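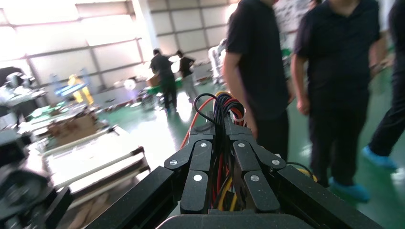
Dustbridge: resultados do campeonato regional de futsal

LEIA-ME do conjunto de dados, versão 2

Conteúdo

Este conjunto reúne os resultados dos jogos de futsal adulto disputados na liga regional de Bermúdez. São 78 jogos, cada um numa linha. Os dados foram passados das súmulas em papel para uma planilha por Judit Jakab e depois conferidos por Maiara Guimarães.

Eu escrevo em português porque a maioria dos clubes usa esta língua. Se alguma frase está pouco clara, peço que me avisem e eu corrijo. (J. J.)

Arquivos

jogos.csv: um jogo por linha, com as equipes, o placar e a fase.
gols.csv: um gol por linha, com o minuto e a equipe que marcou.
equipes.csv: nome da equipe, nome curto e ginásio onde joga em casa.

Os três arquivos usam codificação UTF-8 e ponto e vírgula como separador. A primeira linha contém os nomes das colunas.

Colunas de jogos.csv

id_jogo: número inteiro, sem repetição.
fase: "grupos", "semifinal" ou "final".
mandante e visitante: nome curto da equipe, igual ao de equipes.csv.
gols_mandante e gols_visitante: placar no fim do tempo normal.
penaltis: placar da disputa, por exemplo "5-4". Fica vazio quando não houve disputa.
situacao: "jogado" ou "wo".

Casos especiais

Nos jogos com situação "wo", o placar é aquele que a liga homologou. Estes jogos não têm linhas em gols.csv, por isso a soma dos gols não coincide entre os dois arquivos.

Gol contra é atribuído à equipe que recebeu o ponto, e a coluna contra tem o valor 1.

A equipe Fludon mudou de nome durante a temporada e passou a chamar-se Vavesix. Usamos o nome novo em todos os jogos, também nos anteriores à mudança. O nome antigo está guardado na coluna nome_anterior de equipes.csv.

Em sete jogos a súmula não traz o minuto dos gols. Nestes casos a coluna minuto está vazia. Pedimos que não seja preenchida com zero, que confunde com gol no primeiro minuto.

O que não está incluído

Não publicamos nomes de jogadores, nem cartões, nem faltas. Também faltam os amistosos de dezembro, dos quais recebemos somente os placares por mensagem.

Mudanças na versão 2

Corrigidos cinco placares em que mandante e visitante estavam trocados.
Adicionada a coluna penaltis.
Retirados os espaços no fim dos nomes curtos.

Uso

Os dados podem ser copiados e modificados livremente, com menção ao nome Dustbridge. Para comunicar um erro, indiquem o id_jogo e, se possível, enviem uma cópia da súmula. As correções são feitas por Maiara e entram na versão seguinte.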